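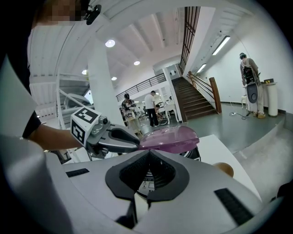 Why did the arm keep squeezing after the jaws had already closed?
The jaw width in the recording froze partway through the grasp, and the replay code read the frozen number as an order to keep closing.

We use cookies to remember your login and your reading settings. Accept / Manage

Pletoteo bench notes, Seltatholm
2025-10-15, posted by the hand-gripper bench

OK, writing this up while I'm still annoyed. Replay of take 906 on the arm went fine right up to the grasp, then the jaws met the part and just kept going. Motor current climbed, the part popped out sideways and landed on the floor, and I hit the stop. I was slow on it too (one hand on the laptop, dumb). No one was near the jaws and nothing got hurt except a plastic practice lid, which now has a crack through it and lives in my drawer.

First guess was the arm. I spent most of the morning on that and I'd like the morning back! Swapped the Khosravi driver board for the spare, same thing. Reloaded the force limit, same thing. Turned the speed way down and got the same squeeze, only slower, and that was pretty creepy to stand next to.

Then I finally opened the take itself in Flultotach and plotted jaw width against time. Smooth line coming down, smooth, smooth, and at 21 mm it goes dead flat and stays flat to the end of the take. The pose data carries on perfectly happily the whole time, so the viewer shows a nice moving gripper and you'd never guess. Our replay script compares the recorded width with the width on the arm and closes the difference. The part was wider than 21 mm, the arm could never get there, so it pushed. And pushed.

I went through the rest of that batch, 14 takes, and 2 of them have the flat line. Both came off the same hand gripper. If I wiggle the sensor plug at the jaw end with the logger running I can make the number freeze whenever I like, so I'm calling it the plug. What I don't get yet is why the logger repeats the last good value and says nothing. It should throw a gap. I've asked for that before, see the September pages, the bit with the coffee ring on it.
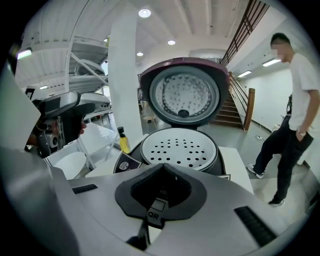 Rice cooker on the white table, lid up, steaming insert showing.

Appliance tasks are where this one scares me. A lid has a hinge and a hard stop, and an arm that thinks it still has closing to do will happily lean on both. So until the plug is sorted, no lid takes get replayed on the arm at all. Recording is fine, keep recording, but wiggle the plug first and watch the width number while you do it.

Changes I've made so far:
- replay script now quits if the width is flat while the pose is moving
- current limit on the jaw motor is down to where I can hold the jaws open with two fingers (tried it, with the stop in my other hand this time)
- bad takes are moved to the quarantine folder, please don't tidy them away

The flat-line check is a bit jumpy. It trips on long holds, where the width really is steady, and I haven't found a threshold I like. I may have it look at the raw counts for noise instead, a live sensor always jitters a little and a stuck one doesn't jitter at all. Want to try that before I order new plugs.

Still open: whether the older batches have this in them. I'm a little afraid to look.

Comments

benchrat: We had the same frozen width on the left unit and blamed the battery. Going to go wiggle ours now.

slowhands: +1 for the jitter idea. Check that your logger isn't smoothing the counts before it writes them, ours was.

The hand-gripper bench: @slowhands oh no. It is smoothing them. Back to the script.

benchrat: Wiggled. It froze. Tape is on it and it's off the shelf until new plugs come in.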